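Arm lets go of the screwdriver before it reaches the box, and once it landed near somebody's foot

Posted by Arif Govindasamy

Hello all, and thank you in advance to anyone patient enough to read this, as I do tend to go on. We teach our arm by having people do the job themselves with handheld grippers, and then the arm learns from the recordings. The job is putting small hand tools into a black box on a marked table. Most of the learning side went better than I had any right to expect, but since we updated Dirna in September the arm opens its fingers too soon. It picks up the screwdriver nicely, starts across the table, and then just lets go! Out of 54 tries last week it dropped the tool on 30 of them. One bounced off the table and came down next to a colleague's shoe, and at that point I stopped the runs.

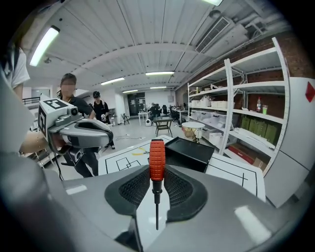
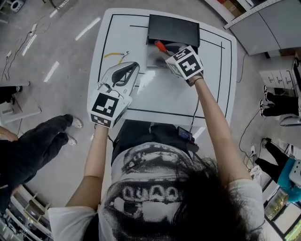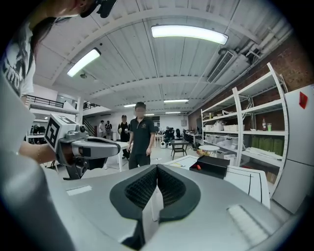 My first thought was that the fingers were slipping, so I cleaned everything and put fresh pads on the arm, with no change at all. The handheld ones have a soft black pad with a deep notch in the middle, as in the last picture, and the arm has the same type, so I don't believe it's the shape. The log says the arm is told to open, every time, well before it gets to the box. Cameras run at 30 frames a second. Has anyone met this? I'd also like to know what people do about falling tools, because I'm not starting it again until I've sorted that out.

gandgate_rosie

Oh, I feel for you, we lost most of a month to something very like it. If the log shows the open command then leave the pads alone, they're fine. I would look at whether the finger width and the hand position are still lined up in time. After one update ours were saved with different clocks, and the finger readings came out ahead of the motion, so the arm learned to open while it was still traveling. Take one old recording and one new one, play each slowly, and write down the moment the fingers open and what the log says for that same moment. If they disagree, fix the times and train again from the corrected files. Don't try to patch it with a delay on the arm (we did, and then it held on too long and dragged the box along).

bemia54

had this, rolled back and it went away. never found out why

Old Mandagi Hand

Rosie has the cause covered, so I'll stick to the safety part. Put a raised lip on the robot's table, tape a line on the floor that people stay behind while the arm is powered, and have one person with a hand on the stop button who isn't also watching the laptop. Start with a blunt piece of wood the size of the screwdriver and go slowly. Your second picture has thin cables running over the floor near where people are standing, and I'd cover those as well before anyone has to step back in a hurry. Closed shoes too, please! Do let us know how the clocks compare.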